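Support Boards > Grippers & End Effectors > Faults and Troubleshooting
Tags: parallel gripper, slip detection, false grasp, sorting cell

Thread: Round bricks lost in transfer, gripper still reports "held"

gantry_left
Posted 9/26/25

Two-finger parallel gripper on a small sorting cell, Mosov controller, Broneo finger set with the flat plastic inner faces. Task is color sorting of LEGO pieces into a compartment tray. Plates are fine. Round bricks are not.

Symptom: the piece is picked, the controller reports a good grasp, the arm moves to the tray, the fingers open over the correct compartment and nothing falls in. The piece is later found on the table or, worse, in a neighboring compartment. The log shows "held" from pick to release with no fault code.

In a run of 200 picks I lost 4, all of them round bricks. That doesn't sound like much, but the cell counts by release events, so the totals are wrong and there is no alarm to tell anyone.

Already done: cleaned the fingers, re-homed the gripper, replaced the signal cable. No change.

hexdrive
Increase the grip force. The default on the Mosov is low for smooth parts.

gantry_left
Tried it. At the higher setting the round bricks squirt out sideways at the moment of closing. At least those I can see.

torque_ledger
What does the grasp look like on a round one, fingertips or deeper in? And is the tray close enough that the arm decelerates hard on approach?

gantry_left
Fingertips. The wrist camera view on approach is typical, with the blue round brick pinched between the inner faces near the tips and the studs off to the right. The compartment on the right is the empty one the blue pieces should end up in, next to the one with the purple plate.

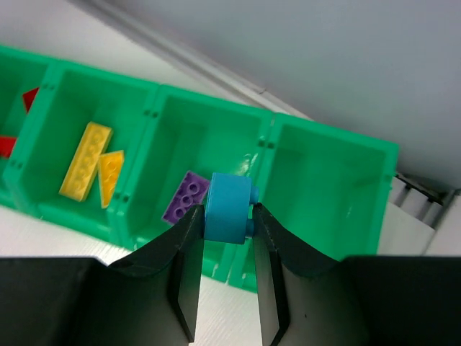
RE: What the "held" bit means

torque_ledger
Thanks, that is a marginal grasp. You have a round brick held by its flat top and bottom and contact only at the tips. It will carry in a straight line at constant speed. It won't like a wrist rotation or a hard stop.

The second problem is the status. On that controller "held" is latched. It is set when the fingers stall before reaching the closed position, and it clears on the open command. It isn't re-evaluated during the move. If the piece leaves halfway, the fingers close the rest of the way and the bit stays high. Poll the finger position instead and compare it with the value stored at pick.

hexdrive
Disagree that it is latched. Ours drops out when a part is lost.

torque_ledger
Which firmware? It changed in the June release. Before that it was latched, with one line about it in the manual under digital outputs.

hexdrive
Ours is the newer one. Fair enough. I still think the force setting is worth another look, in smaller steps than the presets allow.

oddparity
I'd fix the fingers first. Software that detects a drop is fine, but the drop still happens. We went to Hallgrímsson V-groove inserts on a similar cell and the round parts stopped moving. The cost is that thin plates no longer sit square, so you may need a groove on one finger only.

gantry_left
Most of my volume is plates, so I'm reluctant to put a groove in either face. Will try polling first.

oddparity
Then you will have a cell that stops a lot.

gantry_left
A cell that stops is acceptable. A cell that miscounts isn't.

slowfeed
Safety note, as this hasn't come up. If you add a stop on lost part, make sure the recovery routine doesn't open the fingers and home the arm by itself. Somebody will reach in for the piece as soon as the motion stops. We had exactly this on a Grakgate feeder – stop, hand in, automatic restart. Bruised knuckles and a long report. Require a manual reset from outside the guard.

torque_ledger
Agreed. Manual reset, and hold position until it is given.

gantry_left
Update. Confirmed latched: I pulled a brick out by hand with the arm on hold and drives locked out, and the bit stayed high. Position polling is now in, manual reset only. Also reduced deceleration into the tray and moved the pick point for round pieces so they sit deeper between the fingers. In 400 picks the cell stopped 4 times. Checked each stop: three were real drops, one was a plate that had shifted in the grip and tripped the threshold. Counts match the tray.

Grip force is back at default. Leaving the thread open until I have tried one grooved finger.

Comments (3)

mill_rat: Same latched bit on our older unit. The firmware update fixed the bit but reset our stored finger offsets, so write them down first.

pneumo: A thin silicone pad on each face would be cheaper than inserts.

oddparity: Pads wear at the tips and then the stored pick position drifts. Fine if you recalibrate often.

Contact | Board rules | Back to top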